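견학 보고서 - 로봇 조작 실습실 공개일 (Zarnura)

과목: 자동화 개론 / 조별 과제 2번
방문일: 2019년 8월 11일
제출 형식: 자유 양식, 사진 2장 이상

1. 방문 목적

수업에서는 산업용 로봇 위주로만 배움. 용접, 도장, 팔레타이징 같은 것. 정해진 위치에 정해진 물건이 오는 경우. 그런데 위치가 매번 조금씩 바뀌는 물건을 집는 로봇은 수업에서 한 시간도 안 다뤘음. 그래서 우리 조는 Zarnura 공개일에 신청. Plesel 캠퍼스 뒷편 건물이고 Storkesden 역에서 셔틀로 감. 일요일이라 셔틀이 한 시간에 한 대뿐이었음. 첫 차를 놓쳐서 오리엔테이션 앞부분은 못 들음 (이 부분은 배포 자료 보고 채움).

조사하려고 한 것
- 양팔 로봇이 일상 물건을 옮길 때 두 팔의 역할을 어떻게 나누는지
- 그리퍼 모양에 따라 잡는 방법이 달라지는지
- 카메라는 어디에 다는지
- 사람이 조종하는 시연과 학습된 동작의 차이

2. 시연장 구성

시연은 크게 두 구역. Laing 구역은 이동 로봇, 우리가 본 쪽은 테이블 조작. 이동 로봇은 줄이 너무 길어서 포기했다. 다음에 가는 조는 Laing 먼저 가는 것을 추천.

테이블 조작 구역의 과제는 단순함. 접시와 장난감 음식, 그리고 도마. 안내 자료에 나온 과제 이름은 "상차림 정리". 접시에 있는 것을 도마로, 도마에 있는 것을 접시로 옮기는 식으로 순서를 계속 바꿈. 장난감을 쓰는 건 모양이 변하지 않고 떨어뜨려도 되니까 그런 것 같음 (조원 의견).

머리 쪽 시점에서는 접시 세 개가 나란히 보이고 두 팔이 양쪽에서 들어옴. 바나나는 노란 접시, 수박은 분홍 접시. 연두색 계열 도마는 접시보다 앞쪽.
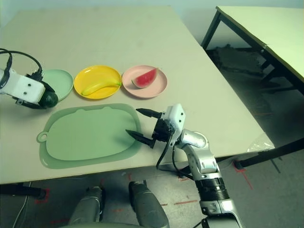
3. 관찰 내용

3-1. 그리퍼

처음에는 그리퍼가 다 비슷비슷해 보였는데 가까이서 보니 손가락 끝이 생각보다 가늘었음. 검은색 손가락 두 개짜리는 끝이 뾰족함. 수업 교재에 나오는 평행 그리퍼는 끝이 네모난 블록이었는데 그거랑 인상이 많이 다름. 끝이 가늘면 접시 가장자리처럼 얇은 것을 잡을 때 유리할 듯. 대신 둥근 물건은 접촉 면적이 작아서 미끄러질 수 있다고 생각했는데, 질문할 시간이 없어서 확인은 못함.

3-2. 양팔 작업

한쪽 팔이 움직이는 동안 다른 팔이 기다리는 시간이 꽤 있었다. 둘이 동시에 움직이는 건 우리가 본 중에는 적었음. 왜 그런지 생각해 봄. 테이블이 좁고 팔끼리 부딪힐 수 있음. 그래서 한 팔씩 차례로 하는 게 안전. 배포 자료에도 "작업 공간 중첩 영역"이라는 말이 나오는데 접시가 놓인 가운데 부분이 아마 여기 해당.

그럼 팔이 왜 두 개 필요한가? 조에서 제일 오래 얘기한 부분. 정리하면
- 팔 하나로는 테이블 반대쪽 끝까지 자세가 잘 안 나옴
- 큰 물건은 한쪽에서 잡아주고 다른 쪽에서 작업해야 함
- 기다리는 팔도 카메라 역할은 함

마지막 것은 보고서 쓰면서 깨달음. 아래 3-3에 연결.

3-3. 카메라 위치

로봇 시점은 머리 쪽만 있는 줄 알았는데 그리퍼 쪽에도 작은 카메라가 달려 있었다. 모니터에 여러 화면이 나뉘어 나와서 처음에는 어느 화면이 어느 카메라인지 헷갈림. 머리 쪽 화면은 전체 배치를 보기 좋음. 대신 팔이 접시를 가림. 민트색 접시도 팔에 일부 가려졌음. 손목 쪽은 자기 손가락이 항상 화면에 들어오고, 높이가 낮아서 물건이 접시 위로 얼마나 떠 있는지 더 잘 보인다. 쉬는 팔의 카메라로 일하는 팔을 볼 수 있다는 게 이번 견학에서 제일 재밌는 점이었음.

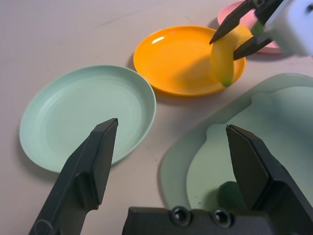

사진 2. 손목 쪽 카메라 화면. 다른 쪽 그리퍼가 바나나를 세로로 집어 주황빛 접시 위에 들고 있음.

같은 접시도 카메라에 따라 색이 꽤 다르게 나옴. 머리 쪽에서는 그냥 노란색인데 손목 쪽에서는 주황에 가까움. 테이블 색도 베이지에서 분홍빛으로 달라짐. 색만 가지고 물건을 구분하는 프로그램을 짜면 여기서 틀릴 것 같다. 우리 조 기말 프로젝트가 색 기반 분류라서 이 부분은 참고해야 함. 화이트밸런스 관련 자료 찾아볼것.

3-4. 조종과 학습

자료에 따르면 테이블 조작 쪽에 모인 동작 기록은 3,352회. 한 번 기록할 때마다 물건 배치를 조금씩 바꾼다고 함. 이 중 900회는 도마가 들어간 과제이고, 331회는 실패로 분류. 실패 기록도 버리지 않고 따로 보관한다는데 어디에 쓰는지는 안 적혀 있음. 다른 조에서 아는 사람 있으면 알려주세요.

조종은 사람이 하고 그 움직임이 그대로 기록됨. 학습된 동작은 이 기록을 가지고 만든 것. 둘을 눈으로만 구별하기는 어려웠음. 조원 한 명은 사람이 조종할 때 손이 더 머뭇거린다고 했고, 나는 반대로 느낌. 의견 일치 안됨. 그대로 적음.

4. 느낀 점

빠를 줄 알았는데 느리다. 바나나 하나 옮기는 것도 사람이면 1초. 하지만 집는 각도나 놓는 높이를 매번 새로 정해야 한다고 생각하면 느린 게 이해는 감. 공장 로봇 영상만 보다가 가면 좀 당황할 수 있음.

관람선이 생각보다 멀어서 맨눈으로는 손끝이 잘 안 보임. 모니터 옆자리를 잡는 게 낫다.

5. 부족한 점 / 다음 계획

- 시간 측정을 안 함. 스톱워치 가져갔는데 까먹음
- 그리퍼 손가락 재질 확인 못함 (고무인지 플라스틱인지)
- 이동 로봇 구역 못 봄
- 11월에 한 번 더 공개일이 있다고 해서 신청 예정. 그때는 한 동작당 걸리는 시간, 실패했을 때 다시 시도하는 방식 두 가지만 집중해서 볼 것

참고 자료
- Zarnura 공개일 배포 자료 (테이블 조작 편)
- 자동화 개론 강의 노트, 로봇 말단장치 부분
- 조별 회의록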